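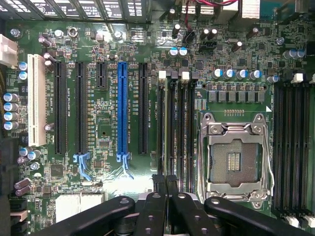

Safety Rules for Robots That Handle Computer Parts
A reader for young visitors to the Verkis Learning Center

A computer has a large, flat board inside it called a motherboard. Most of the other parts plug into it. Long, narrow slots hold memory and add-on cards. A square socket holds the processor, the chip that does the computer's main work. When the socket is open, its tiny gold pins can be seen. They are thin and easy to bend.

Robots can be used to work on boards like this one. A robot has no fingertips that feel the way yours do. It must be told how hard to press, how fast to move and when to stop. For this reason, people write rules for it.

What is a standard?
A standard is a set of rules that many people have agreed to follow. Some standards tell builders how to make a robot safe. Others tell workers how to behave near one. A workplace may also write its own rules. Those used at Verkis are called the Ferow Rules, and they are printed on the wall of every workroom.

The Ferow Rules

Rule 1. Slow down near small parts.
A robot may move quickly through open space. Close to a board, it must travel no faster than 33 millimeters per second. A garden snail is slower than this, but you could easily keep up on foot.

Rule 2. Do not touch the pins.
The gripper is the part of a robot that takes hold of things. Its fingers must stay out of an open processor socket unless the job calls for work there.

Rule 3. Switch off the power first.
The computer must be unplugged before work begins. People and robots both follow this rule.

Rule 4. Keep the stop button within reach.
Every robot has a large red button close to its operator. Pressing it stops the arm. Anyone in the room may press it, and no one will be scolded for doing so.

Rule 5. Hands out while the arm is moving.
A person who needs to reach the board must stop the robot and wait for the green light.

How are the rules checked?
Before a robot at Verkis is given a new job, it practices on old boards. It must repeat the job 400 times without breaking a rule. After 3000 hours of work, the arm is inspected again, and any worn joints are replaced. The results are written in a logbook, which is kept in the Guo Room and may be read by any visitor who asks.

Words to know
Gripper: the part of a robot that holds objects.
Operator: the person in charge of a robot while it works.
Socket: a place where another part fits.
Standard: a set of rules shared by many people.

Last reviewed: 2018-03-11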